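首页 > 日常 > 收拾东西

把桌子腾出来

2018年11月4日

打印本页 | 用电子邮件发送

八月份搬家的时候我就说过，等东西都归位了要写一篇收纳的事。结果东西一直没归位，文章也就一直没写。上个星期总算把工作间那张大桌子清出来了，趁还记得怎么弄的，记一下。

先说这张桌子。它很大，长方形，买来是为了裁布和包东西用的。桌面铺了一层棕色的东西，哑光，摸上去平滑，不反光，灯打下来眼睛不累。大桌子的毛病是什么都往上放。剪刀用完放桌上，快递拆完放桌上，杯子放桌上，还没想好去处的东西也放桌上。两个月下来，真正能用的地方只剩靠门那一角，我在那一角上叠衣服、写字、贴邮票，旁边的一大片反倒成了仓库。

之前我也收拾过几次，办法是把东西往边上推。推到一边，中间露出来，觉得干净了，过几天又满。后来想想，推不算收拾，东西一样没少，只是挤得更紧，要找的时候还得再翻开。有一回找一把卷尺，翻了一个晚上，最后在一叠旧挂历下面。那叠挂历也不知道为什么留着。

这一次换了个做法，把桌上的东西全部拿下来，放到地上，一件不留。地上先铺一条旧床单，免得小东西滚到柜子底下。这一步比想象中费时间。拿下来以后站在那里看，心里是有点烦的，因为床单很快就满了，后来又加了一条。不过也只有这样才看得清自己到底有什么。

我的习惯是边收边记，这次也记了。拿下来的东西一共507件，小到回形针，大到一台坏掉的电风扇。回形针本来不想算，后来还是算了，不然总觉得账不平。这个数字比我猜的多得多。潘佳慧听说以后问我是不是把米也数进去了。没有数米。

然后分堆。我看过一些书和文章，分法都很细，什么按心情分，按季节分，按使用的频率分。我试过，分到一半就乱。现在只分四堆：每天要用的，偶尔要用的，别人的，不要的。

每天要用的最少，只有16件。剪刀，裁纸刀，两支笔，胶带，卷尺，一盒大头针，订书机，诸如此类。也就是说，剩下的那些东西占着一整张桌子，平时根本用不到。看到这个结果，后面就好办了。

别人的那一堆主要是潘佳慧的。她有一段时间常来我这里做手工，东西留下来没有拿走，有毛线，有几根棒针，还有一本编织书，书里夹着超市小票。我装在一个纸袋里，给她发了信息，她说下次来拿。纸袋放在门口的鞋柜上，到今天还在。这一堆里还有楼下邻居的一把螺丝刀，当天晚上就还了，他说他早就另买了一把，不过还是收下了。

不要的那一堆，扔的时候没有犹豫太久。坏掉的电风扇修过一回，师傅说电机不行了，留着也是占地方。旧挂历扔了。干掉的胶水扔了，有五支，每一支都是拧开来试过才扔的，这件事我做得比较认真。各种电器的说明书最厚，翻了一遍，大部分电器早就不在了。留下的说明书只有一份，是Uveck那台小台灯的，因为它的定时怎么设我总记不住。

偶尔要用的最难办，数量也最多。我以前的做法是买抽屉，买了抽屉再往里塞，塞满了再买。搬家的时候那些抽屉一个个抬下楼，里面是什么自己都说不上来。所以这次决定不买抽屉，用透明的塑料盒。

塑料盒选哪一种，我比较过一阵。网上看中的有两家，Zikalley和Drekero。Zikalley的盒子便宜，盖子是扣上去的，扣得很紧，每次打开都要用点力气，指甲短的人还好，指甲长的人不合适。Drekero的贵一点，盒壁厚，叠起来稳。我各买了一个回来试用，用了两周，后来补的都是Drekero的。Zikalley那个也没退，拿去装鞋油和鞋刷了，反正不常开。

一共买了多少就不细说了，够用，还空着两个。买之前一定要量架子。我第一次就没有量，盒子回来以后发现比架子深，露在外面一截，走过去会碰到胳膊。后来把架子往前挪，后面垫了一块木条，才算对付过去。

透明的好处很简单，不用打开就知道里面是什么。也不用贴标签。我以前贴过标签，字写得很端正，贴了一个月，里面的东西换了，标签没有换，写着“电池”的盒子里装的是扣子。这种标签还不如没有。完全透明的和半透明的我觉得区别不大，半透明的看不清细节，但是颜色和大概的形状看得出来，够了。而且半透明的不那么显乱，放在架子上，眼睛舒服一些。

往盒子里放东西，我摸索出几条，写在这里，不一定适合所有人。

放的时候不要盖盖子，盒子直接摆在桌上，东西一样一样往里放，放完一盒再拿下一盒。我开始是四五个盒子同时摆开，想着这样快，结果手里拿着一样东西，在几个盒子之间比来比去，反而慢。一次只摆一个盒子，别的都放在地上，脑子就清楚了。

盒子不要摆在桌子正中。我习惯摆在右上角，就是右手够得着、又不碍着胳膊的位置，盒子竖着放，长边对着自己。中间的一大片留着，什么也不放。这一片空着很要紧，拿到一样东西要先看一看，缠在一起的线要理，要叠的要叠，都得有地方。要是中间也占满了，就又回到从前靠门那一角的日子了。

东西不要扔进去，要放进去。这句话听起来啰嗦，可是差别很大。扔进去的东西自己会横过来，撑住盒壁，下面空着一块，上面却满了。放进去的话，手要伸到盒子里，东西碰到底了再松开。长的靠边，扁的立着，圆的最后放，塞在缝里。慢一点没关系。
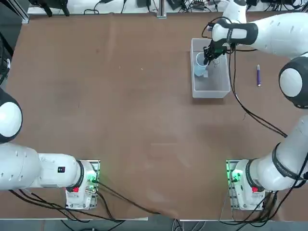
盒子装到八成就停。我知道装到十成也盖得上，但是装满的盒子，要拿底下的东西就得全部倒出来，倒出来就懒得再装回去，桌子就是这样乱起来的。八成的话，手伸进去拨一拨就能找到。

软的东西和硬的东西分开。布头、手套、布袋子这些放一盒，剪子、夹子、螺丝刀放另一盒。混在一起的时候，硬的总是往下沉，软的总是勾在上面，拿起一块布，底下带出来三个夹子。针线我单独用小盒子装，再放到大盒子里，大头针也一样。

还有电线。电线我以前是绕成一团的，现在每一根都用扎带扎好，扎的时候留一截头在外面，看得见插头是哪一种。理电线花了我一个下午，里面有好几根完全不认得，插头的形状家里没有一样东西配得上。这几根没有扔，放在一个袋子里，等过了年还用不上再说。

桌面也顺手打理了一下。先用干布扫掉碎屑，再用拧得很干的湿布抹一遍，最后再用干布过一次。不要用太多水。上面的小印子，有的擦得掉，有的擦不掉，擦不掉的我就不管了，用旧的桌面总会有一点痕迹。买这层东西的时候，Palacios的店员说可以用他们家的清洁剂，一瓶40块，我没有买，觉得清水够了。到现在也没有后悔。

收完以后，每天要用的那些东西放在一个小托盘里，托盘在窗台上，不在桌上。这一点我坚持得比较紧。用的时候从窗台拿，用完放回窗台，多走两步。头几天很不习惯，手会自己往桌上放，放下了又拿起来。过了一个星期好多了。

有一件事没有解决，就是纸。发票，收据，物业的通知，体检报告，还有写了一半的信。纸不能放盒子，放了就找不到。文件夹我也有，打孔的那种，可是打孔机在搬家的时候不知道去了哪里。暂时都夹在一个大夹子里，挂在墙上，看起来像小饭馆的点菜单。先这样吧，等打孔机找到了再弄。

另外有人在上一篇下面问我，架子最上面一层放什么。我最上面一层放的是空盒子和换季的东西，轻的，掉下来不会砸到人。重的全放在最下面，包括缝纫机。缝纫机我一个人搬上桌要歇一次，所以放低一点，搬的时候腰也好受。

今天早上在桌上裁了一块窗帘布，布全摊开，四个角都没有垂下去，这是搬进来以后第一次。裁完把剪刀放回窗台，碎布收进软的那一盒。窗帘还差两道边没有缝，明天缝。

返回顶部之前的几篇里提到的那个鞋柜，下次再写，尺寸我还要再量一遍。

打印本页 | 用电子邮件发送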